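Section 4: Setting up the practice cell in the Plotex simulator

I always get the virtual cell behaving before I touch the real one at Flerholm, and I'd ask you to do the same. 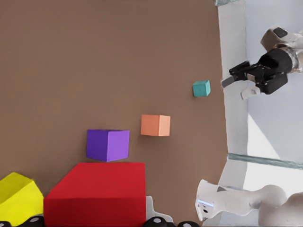 1. Open the Wekbridge cell file and let it load all the way. On my old laptop that takes long enough to make coffee!

2. Set the controller port to 1857. If the arms don't respond, check this first – I've lost whole mornings to a mistyped port.

3. Send both arms home, one at a time.

4. Load the cube task. The cubes come in different sizes, so set the grip width for each one (the default suits none of them, sadly).

5. Set the approach height to 12 mm and the speed to 19 percent. You can go faster later on.

6. Run one pick in step mode and watch the fingers the whole way down.

Note: If a cube jumps when the fingers close, your grip width is too small. Go back to step 4.

Caution: Don't copy these settings straight to the real arms. The simulator will happily let a gripper press through the tabletop, and yours won't.

7. Save under a new name. The log holds 3000 lines and then starts over, so export it before you quit.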